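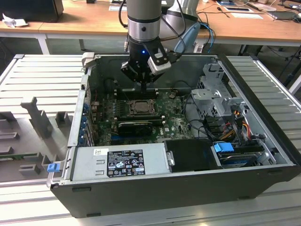
Trurano Dividend Tracker, desktop edition

I built Trurano for my own portfolio first, back when I was juggling 81 holdings in one monster spreadsheet (never again!). You type in your shares and funds, and it shows you what each one pays, when it pays, and what that adds up to over the year. Foreign withholding tax gets its own column – Irja Karppinen kept bugging me for that one, and she was right.

The standard license is $81 and covers 2 computers. You can track up to 800 holdings and keep as many watch lists as you like. Prices load from a plain CSV file, so you can use whichever broker you want.

Coming in February: bond ladders and a proper calendar view. If you already own the Grosholm add-on, it'll carry over.

Updated Dec 18, 2019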